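도르닉스 레이싱, 부르빌에서 신인 드라이버 평가 주행 마쳐

전기 포뮬러 팀 도르닉스 레이싱이 부르빌 서킷에서 이틀간의 신인 드라이버 평가 주행을 마무리하였다. 본지는 주행 종료 후 길레스피 포사이스 기술총괄을 만나 성과와 향후 계획을 들었다.

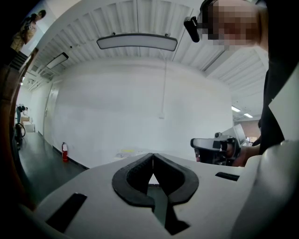 길레스피 포사이스
도르닉스 레이싱 기술총괄

포사이스 총괄은 이번 평가의 목적이 기록 경쟁에 있지 않았다고 밝혔다. 그는 “참가 드라이버 6명에게 동일한 타이어와 동일한 출력 조건을 부여하였다”며 “단일 랩 기록보다 연속 주행에서의 에너지 관리 능력을 우선하여 평가하였다”고 설명하였다.

첫날 오전에는 노면 온도가 낮아 주행이 20분 늦게 시작되었다. 이에 대해 그는 “오후 일정을 조정하여 계획한 주행 거리를 거의 9할 가까이 채웠다”고 말하였다. 제동 회생 장치의 설정은 모앗 구간의 내리막을 기준으로 다시 조정되었다.
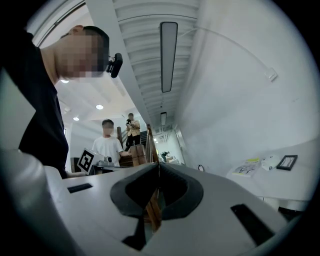 이어 그는 “모앗 구간에서는 드라이버마다 제동 시점의 차이가 뚜렷하였고, 그 자료가 선발 판단의 핵심이 될 것”이라고 덧붙였다. 신형 제어 소프트웨어 ‘기머’에 대해서는 “둘째 날 오후에만 적용하였으므로 평가를 내리기에는 이르다”며 신중한 입장을 보였다.

도르닉스 레이싱은 평가 결과를 토대로 예비 드라이버 2명을 선발하며, 이들은 9월 합동 시험 주행에 참가할 예정이다. 포사이스 총괄은 선발 명단의 공개 시점에 관하여 “계약 절차가 끝나는 대로 발표하겠다”고 밝혔다.

2024년 5월 16일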